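The bus to Gurkent left at six. Noémi missed it. Again.

She sat on the step outside Oltmanns with her one bag and 23 dollars. Rain coming. Mihret had said don't wait for me, so of course she was waiting.

"You could walk," said the man sweeping. "Brumham's closer."

"I'm not going to Brumham."

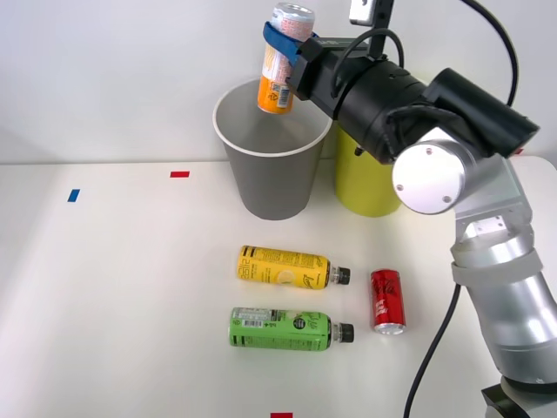
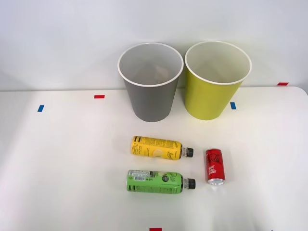
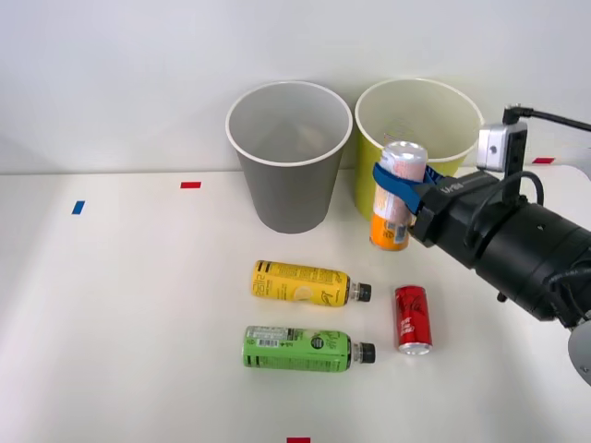
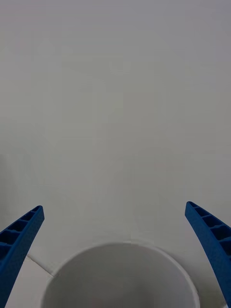 Cups and cans, white table.

Seven o'clock. Then headlights - teh wrong car. Then the right one, one wiper going, Mihret leaning over to shove the door open.

"I told you not to wait."

"I know."

They drove a while. Niether of them said where.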